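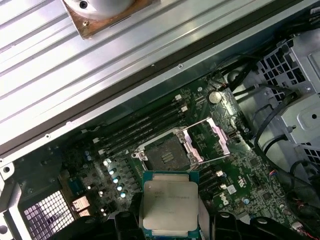 Our lab partner group asked why anyone would spend a whole project on one part of a computer, and whether a processor doesn't just drop into its socket. It does, sort of! But getting it there without hurting anything turned out to be the best thing we did this term.

Project report: Seating a Processor
Team Plandik, Nov 7, 2022

Our goal was to write a guide for the Tian workshop that a first-time builder could follow. We chose the processor step for one reason – the contact pins are in the socket on the board, and they are tiny. Bend a couple and you can lose a memory channel, or the whole board.

We practiced on a Dell motherboard and ran 105 trials in all. The routine we settled on has 4 steps: release the lever, raise the load plate, line up the chip by its edges, and set it straight down.
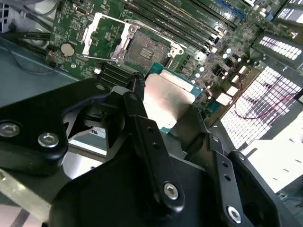

Lining up took by far the most patience. A chip that goes in tilted can touch the pins on one side first, so we learned to stop just over the socket, check the corners, and only then let go. We loved how much better we got! In the last 70 trials we had to lift the chip and start over only 2 times.

Still to do: a page on thermal paste, and better light on the bench.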